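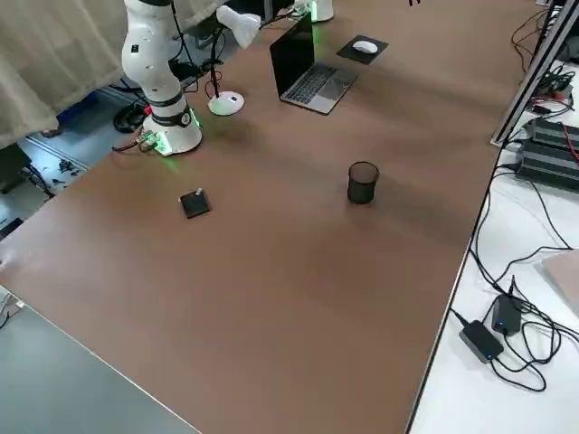 Pourquoi les ombres ont-elles un bord flou ?

Mets ta main sous une lampe, tout près de la table. Son ombre est bien nette. Lève la main de 20 centimètres : le bord de l'ombre devient flou, et le milieu plus pâle. Que s'est-il passé ?

La lumière va tout droit. Quand un objet lui barre la route, il reste derrière lui une zone sombre – c'est l'ombre. Mais une lampe n'est pas un point. Elle a une largeur, et chaque partie de l'ampoule envoie sa propre lumière. Près du bord de l'ombre, une partie de l'ampoule est cachée et l'autre non. Cet endroit à moitié éclairé s'appelle la pénombre.
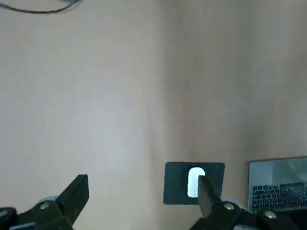 Photo : Precious Sithole / Urnier

Sur une surface unie, on remarque bien ces changements. La couleur de la table ne change pas, mais la lumière qu'elle reçoit n'est pas la même partout. Un côté peut sembler plus clair que l'autre.

Et dehors ?

Le Soleil est énorme, mais très loin. L'ombre de tes chaussures est nette, celle du haut d'un grand arbre l'est beaucoup moins. Le matin et le soir, le Soleil est bas et les ombres s'allongent.

À essayer

Pose un crayon debout sous une lampe de bureau, puis sous la petite lampe d'un téléphone. Compare les deux ombres. Laquelle a le bord le plus net ?

Mots à retenir
Ombre : zone que la lumière n'atteint pas directement.
Pénombre : zone éclairée par une partie seulement de la lampe.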